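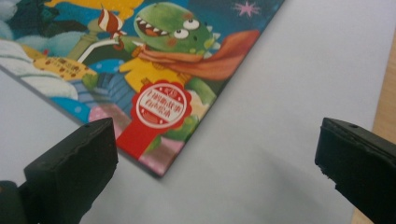 Is the Rakine hand-held kit worth keeping after the trial month?
I'd keep one pair for sure, and I'd ask Clovitari for a second pair on loan before we commit to more.

Thursday, bench notes, trial kit. Mostly for me and Mudassar, but Khrystyna asked to read along, so I'll try to write in whole sentences.

Task today was books into the magazine holder, two hands, square board. I'd been putting this one off because thin covers were miserable on the old grippers, and I was so pleased with how quickly it came together! Setup to first saved episode took 38 minutes, and a good part of that was me hunting for the right hex key (it lives in the top drawer now, please).

What I like so far:

The grip. You squeeze and the jaws follow your hand with hardly any slack. Hafiz tried it with his eyes shut and could tell when he had a cover and when he had a cover plus a page. The old pair never gave us that.

The weight. I can do a full hour before my wrists complain. Hold it from underneath, palm up, when the pick is low. Mudassar holds his from the top like a hair dryer and gets tired sooner, but his paths are smoother than mine, so I'm not going to argue with him.

The sync. Left and right streams line up without any fiddling. On the old pair I used to clap at the start of every take and fix it by hand afterward. I do not miss the clapping.

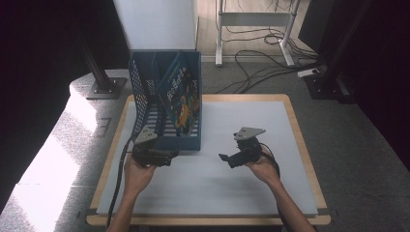

The cables are still the weak point. With both hands working close together I keep thinking about where the right one is going, and that's attention I'd like to spend on the book. Thanakorn suggests a light elastic at the elbow. Trying that tomorrow. Clovitari also sells a longer lead with an angled plug, and their support person, Merike Ķēniņš, offered to send one over for the rest of the trial. Said yes please.

Fingertips: I'd order spares with the first batch. They come off with one screw, so swapping is quick, but the price list only has them in packs and I'd like to know if we can buy singles. Asked Merike that too.

Picks, so I don't forget. Glossy covers want a slow close. Come in at a corner, get one jaw under, wait a beat, then squeeze. If you go straight at the long edge the book skates away from you and you end up chasing it over the board. Picture books are nice to practice on because they're big and light. Save the paperbacks for when you've warmed up.

Episode count on the trial license stands at 1,742, and 1,281 of those passed the checker. Most of the rejects are from the first week, before we found the calibration page in the manual (page 3, no excuse). I want to rerun the checker with the looser timing setting before I read much into the ratio.

The Skoko export works now. Hafiz fixed the left/right naming and it loads on the training box with no edits. Very happy about this, it was the thing I was most worried about when the kit arrived in March.

To do:
elastic on the right elbow
ask about single fingertips again if no reply
same task, holder turned the other way
Khrystyna to have a go, she's left-handed and I want her opinion on the trigger
move the hex key label to the top drawer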